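Subject: Re: [zimcombe-allotments] water butts, the standpipe and August
From: Yesenia Villalobos
To: list

Sorry all, typing this with one thumb on the bus so forgive the spelling. Been meaning to answer since the weekend.

On the standpipe first. The one by the bottom gate is still dripping. I put a new washer in and it was fine for two days and then not fine. I think the seat is worn, in which case a washer will never do it, it needs regrinding or a new tap altogether. Have rung the parish office, left a message, no reply yet. If anyone has a reseating tool I could borrow for an evening please shout. Half inch I think. Might be three quarter. Will measure.

Peter G. wrote:
> Can I ask again whether we are going to have a hosepipe rule
> this summer or not. Last August there were sprinklers left on
> overnight at the Kikell Lane end and by seven in the morning
> there was no pressure at all at the top. I carried cans up the
> hill for a fortnight. I am not asking for a ban, only for some
> sort of order to it, mornings for the top plots and evenings
> for the bottom or whatever people can agree on.
>
> Also, who has the key to the tank cupboard? It used to hang
> behind the shed door and it doesn't now.
>
> And are we still thinking of buying butts together? I was quoted
> a silly price for one at the garden centre.

Peter, yes to order. My suggestion, shoot it down if you like:

Top plots before 10 in the morning. Bottom plots after 5. Middle of the day cans only, for everyone, which is when you lose most of it to the sun anyway. No sprinklers left running if you aren't on the site. That last one I'd be strict about. I know seep hose is different and I'd leave seep hose alone as long as it's on a timer and the timer works.

I did hear from two people at the Kikell Lane end who said the overnight business was one plot and that plot has since changed hands, so perhaps go easy on them.

Key: I have it. Sorry. It was in my coat. Back on its hook tonight, and I'll get a spare cut, the place next to the chemist does them.

Butts. So I've done a bit of ringing round. Prelov will do the 100 litre ones with lid and tap if we take 12 or more, delivered to the gate, stands are extra. Quezada do a bigger one but it's round and fat and won't go down the side of most of our sheds, I tried it with a bit of string. I have nine names so far, so three more and we get the price. Please reply to me and not to the whole list or we will all go mad. Say whether you want a stand. Get a stand, is my advice, I have spent two summers trying to get a can under a tap that's four inches off the ground.

If you're putting one in for the first time, a few things I got wrong:

Firm it down properly underneath. Slabs are best. A full one is very heavy and mine went over in the night and took the runner beans with it.

You need guttering, obviously, and most of the sheds don't have any. The mini stuff for sheds is fine, doesn't need to be house size. Give it a bit of a fall toward the downpipe. I used a marble to check.

Lid on. Mosquitos, and also birds, and there are small childern on site in the holidays.

Old tights over the end of the downpipe keep the leaves out. Swill them out once a month.

Don't use water off a felt roof on seedlings if you can help it. Mine sulked. Could have been coincidence. Mains for the trays, butt water for everything once it's in the ground, that's what I do now and it's been ok. 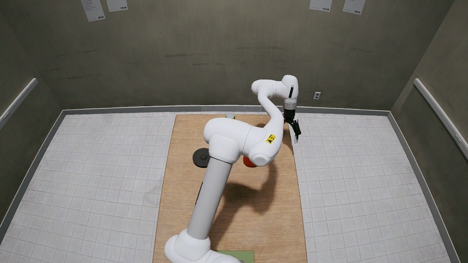 Mulch, which is the other half of this and gets forgotten. There is a great heap of woodchip by the car park, help yourselves, it's well rotted at the bottom and fresh on top so dig in a bit. Thick layer round the squashes and currants, after a good soak, never on dry soil. I did half my courgettes last year and left the other half bare and the bare ones were flopping by lunchtime. Keep it off the stems.

Plot 47, whoever has you now, welcome, there is a leak where your path crosses the pipe. It's been marked with a cane. Please don't put a fork in near the cane.

Still owed from the last hose order, 80 pence each from three of you, you know who you are, drop it in the tin.

That's my stop. Will send the butt list round once I've got the last three names, and if the parish ring back about the tap I'll say.

Yesenia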